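Print this page | E-mail this page

# Jatard Tabletop Tidying Set

Notes on 448 short recordings of things being put where they belong, or near enough. Maintained by Celeste Carrasco, who also chose the checked cloth and stands by it.

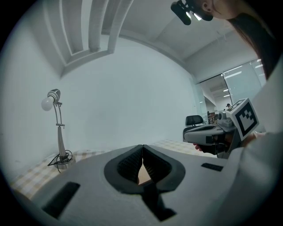 ## Contents

Each recording covers one small chore: move the lamp, gather the cord, square up the box. 127 of them are cord chores. The cord won most.

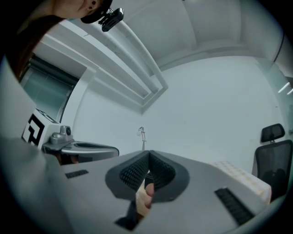 ## Labels

"Tidy" means two reviewers agreed. "Tidy-ish" means they argued until Thursday. 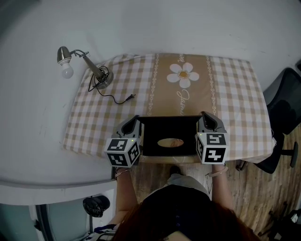
Box chores are filed by how many hands were used. The two-handed ones, with the black tissue box held at both ends, go under `box_both`, even when one hand is plainly coasting. Don't merge them with `box_one`.

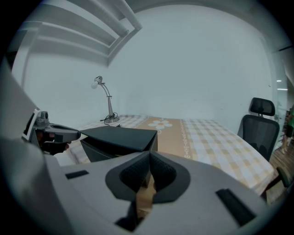
Photo: Jatard / C. Carrasco

## Known problems

- 49 files have the wrong chore name. Fixed in April, then unfixed by a restore.
- `lamp_left` means the sitter's left. Mostly.

Related items

- Cornolcombe Drawer Set
- Tănase Folded Towels, v2
- Prerngate Shelf Notes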